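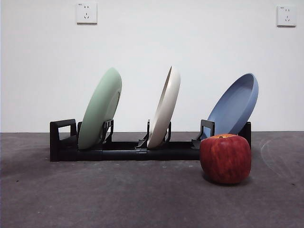

Briva Concrete Floor Sealer, Matte, 2 gal

Item 209
Made by Lurent
Sold by the pail

Briva is a water-based sealer for bare indoor concrete. It soaks into the top of the slab and cuts down on dusting and staining. The finish is matte and adds very little color, though darker slabs may look slightly deeper once dry.

Use it in basements, utility rooms, workshops and pantries. Do not use it over paint, tile or old wax. Older coatings have to come off first, and Gourlay Stripper works on most of them.

Coverage
One pail covers 1000 square feet in a single coat on smooth, troweled concrete. Rough or broom-finished slabs take more. Two coats are recommended for any room with a sink.

How to apply
Sweep, wash and let the slab dry overnight. Stir the pail but don't shake it. Put down a thin coat with a short-nap roller and pull out any puddles before they set. Wait four hours between coats. Light foot traffic is fine the next day. Keep heavy furniture off for three days.

Cleanup
Soap and water while wet. Dried sealer needs Gikier Remover.

Storage
Keep from freezing. An opened pail lasts one year with the lid on tight.

Shipping
Ships by ground only. Orders over 2000 pounds go by freight and need a loading dock or liftgate. Pails can be returned unopened within 30 days.

Page updated 14 Jun 2021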